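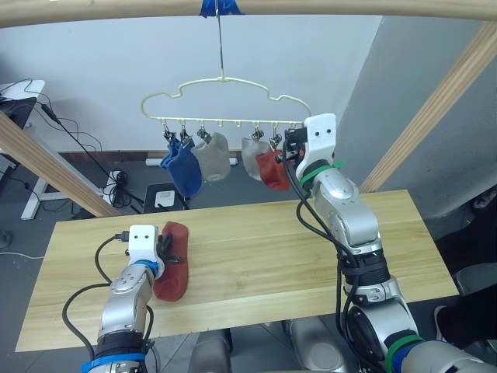
Selon une habitante de la rue Mestside, une chaussette trouée se répare en un quart d'heure et il faut être bien pressé pour la jeter. Elle m'a dit cela un mercredi, sans lever les yeux de son aiguille, et depuis je regarde autrement mon tiroir.

Le raccommodage revient dans notre quartier, lentement. L'atelier Resus, ouvert en septembre dans une ancienne boulangerie, reçoit chaque semaine 26 personnes, et il y a une liste d'attente. On y vient avec des talons usés, des coudes de pull, parfois un gant. L'inscription coûte 11 euros et le fil est compris.

J'ai participé à trois séances. La première fois, j'ai tiré trop fort et mon talon a pris la forme d'une petite bourse. Il faut laisser le fil un peu libre, surtout au bord du trou, et commencer loin, là où la maille est encore solide. On tend d'abord les fils dans un sens, puis on passe l'aiguille dessus, dessous, comme pour un panier. La laine doit être de la même épaisseur que le tricot. Pour la couleur, chacun décide. Beaucoup choisissent maintenant un jaune ou un bleu très visible.

La mercerie Aoki, à deux rues de là, a vendu 503 œufs à repriser depuis l'ouverture de l'atelier. Avant, elle en gardait une boîte au fond de la réserve.

Tout ne se répare pas, je dois le dire. Les chaussettes très fines, de coton mêlé d'élasthanne, se déchirent à côté de la reprise après quelques lavages. Pour celles-là, l'atelier a un grand sac, que l'entreprise Pumomex vient chercher pour en faire du rembourrage. Le sac était plein à ma dernière visite, et j'y ai laissé deux paires.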